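首页 > 使用手册 > 收纳与整理 > 第3章
上一页 目录 下一页

桌面提篮的启用与日常整理
2025年9月6日 Somley 用品编辑组 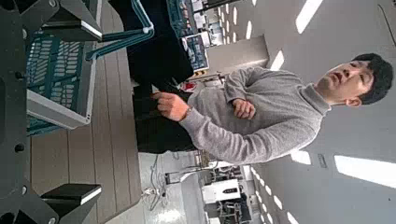

本章讲提篮。您可能觉得一只篮子不需要说明书,我们原先也这么想,后来售后信箱里来了34封信,问的都是同一件事:东西放进去以后,为什么再也找不着。以下步骤适用于带提手的镂空塑料篮,Somley 的、Wostix 的,或者您家里那只早已说不清来历的,都行。

3.1 开始之前

先清出一块桌面。所谓清出,是把东西归位,挪到旁边椅子上不算。木桌面若是一条条拼起来的,请顺手擦一擦缝里的碎屑,回形针最爱住在那里。

3.2 装篮步骤

1. 把篮子平放在桌上,四角着桌。若有一角翘起,先看看底下是不是压着遥控器。
2. 将提手立起,左右各扳一次,动作顺畅即可。提手卡住时不要硬掰,检查连接处有没有夹进线头或标签。
3. 把要收的物品全部摊开。此时您会看到三支同色的笔和一把不知开哪扇门的钥匙,请保持镇定。
4. 重的、扁的放底层,例如卷尺、胶带、备用电池盒。
5. 细长物品横放。竖着放的笔会从网孔里探出头来,再从您的袖口里钻进去。
6. 小件先装进小袋或小盒,再放入篮中。凡是比网孔小的东西,都默认会漏。
7. 最后放每天要用的那几样,留在最上面。
8. 提起篮子,离桌一掌高,停一停。篮身歪向一边,就放下来把重物往另一边移。

注意:装到篮沿以下为止。堆成小山的篮子看着很有收获感,走到门口就没有了。

3.3 提放与搬运

拿篮子时握住提手中段,另一只手托底。只抓一侧篮沿也能提起来,但篮沿会慢慢变形,您的手指也会有意见。

放下时先让底部贴稳桌面,再松提手。提手倒下来会敲到篮沿,声音不大,深夜里除外。

小心:不要用本品盛热汤、热油或刚熄火的任何东西。它浑身是孔,我们以为这一点已经说得很明白,但信箱里确实有一封。

3.4 分篮

家里不止一人时,建议一人一篮,公用物品另设一篮。公用篮里超过9样东西,就该清一次了。

可在提手上挂一枚 Pundance 吊牌写明用途。请写具体的词,例如“缝补”“电池”。写“杂物”的篮子,最后都会变成两只写着“杂物”的篮子。

3.5 清洁

1. 倒空。把漏网的碎屑在垃圾桶上方拍掉。
2. 用不超过40度的温水加少许洗洁精,软毛刷顺着网孔方向刷。
3. 浅色镶边容易显脏,单独用湿布擦,不要用钢丝球。
4. 倒扣晾干,避开暖气和暴晒的窗台。

注:网孔里塞住的纸屑可用牙签挑出。牙签折断在里面的,请换一根牙签,动作轻些。

3.6 常见情况

篮子一周内又满了:回到3.2第3步。
找不到剪刀:看看公用篮的最底层。
提手松动:停止搬运重物,检查两侧卡扣是否到位。Baptiste 系列的卡扣须按到底,听见一声轻响才算装好。
家人把空篮子扣在头上:不属于保修范围。

下一节:抽屉分隔板的裁切与安装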